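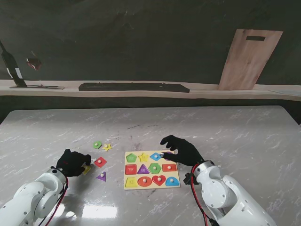

Catriona Dow asked, after reading the first edition of this guide, why the budget comes before the unpacking, when the customer has already paid for the arms. My answer to her is that many customers have paid for the arms and for nothing else. The section was moved to this place in September and I keep it here.

2. Planning and budget for a two-arm station

2.1 Before you order

The Villex station is sold in separate parts. The price on the first page of the offer covers the two arms and the controller. Hands, gloves, table and practice objects are on other pages, and it is easy to overlook them.

1. Write down the task you want to do in the first month. Choose one task only. A board with knobbed shapes is a good first task, and it costs very little compared with the hands.
2. Decide if you need five-fingered hands. The Kimlow hand is the most expensive line in most orders. If your work is only to lift boxes, ask for the simple gripper and stop reading this subsection.
3. Measure the table you have. Both arms must reach the middle of it without full extension. A table which is too deep is a more common problem than a table which is too small.
4. Check the surface. A glossy top gives reflections, and they can disturb the camera. A matte mat can be ordered later, but please put it in the budget now. 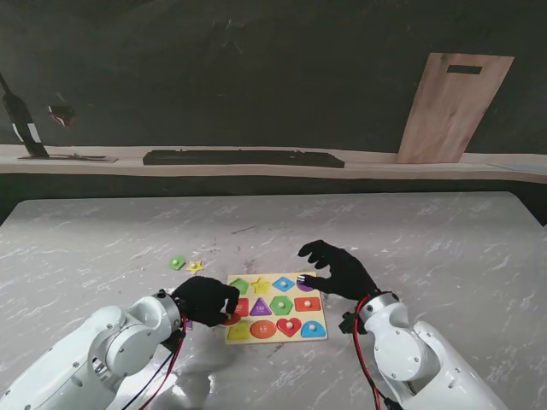 5. Plan the cable path for each arm separately. The cables need slack at the wrist, and they must go down to the controller without crossing the working area. Extra cable sets are not included in the offer - order one set per arm.

Note: Delivery of spare cable sets takes 8 weeks. We can not make it shorter.

2.2 Running costs

6. Open a separate budget line for wear parts. Gloves belong here, also fingertip pads and wrist clips. In our own workshop the line is 1,000 dollars for the first year, with one shift per day.
7. Add the service contract from Liapis, if you want one. It is 2,000 dollars per year and includes one visit. Travel is charged apart.
8. Reserve working hours for the operator. Purchasing departments forget this often, as it does not appear on any invoice. A person who is new to the system needs many repetitions with the same objects before the work is fluent.

Caution: Do not buy used hands without the calibration file. The file belongs to one hand only and we can not create it again from the serial number.
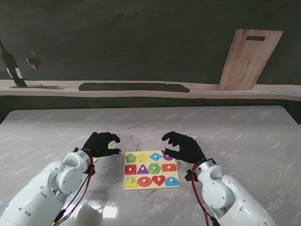
2.3 Practice objects

9. Buy 2 identical sets of every practice object. Small pieces are lost, and a replacement from another maker has a knob of different height.
10. Choose pieces with a knob which the hand can hold between thumb and one finger. Flat pieces without knob should wait for the second month.
11. Keep the receipt for the objects together with the station papers. If you order again through Stelta, they ask for the article number.

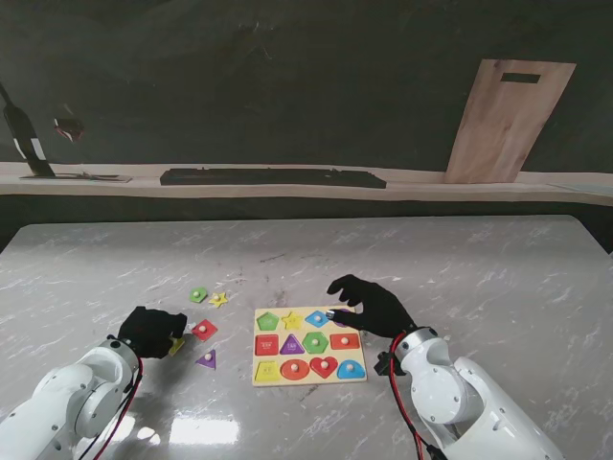 Fig. 2-4. Two-arm station with shape board, some pieces beside the board.

2.4 Sending the order

12. Fill in the order sheet at the end of this guide. Leave the line "floor mounting" empty if the arms will be fixed to a table.
13. Let the person who will operate the station read the sheet before it is signed.
14. Send it to the sales office and keep a copy. Changes are free of charge until the order is confirmed - after this, each change is a new offer.

Continue with section 3, Unpacking.

This site uses cookies to remember your language. Accept | Settings

Villex Documentation | Contact | December 2024 | Back to top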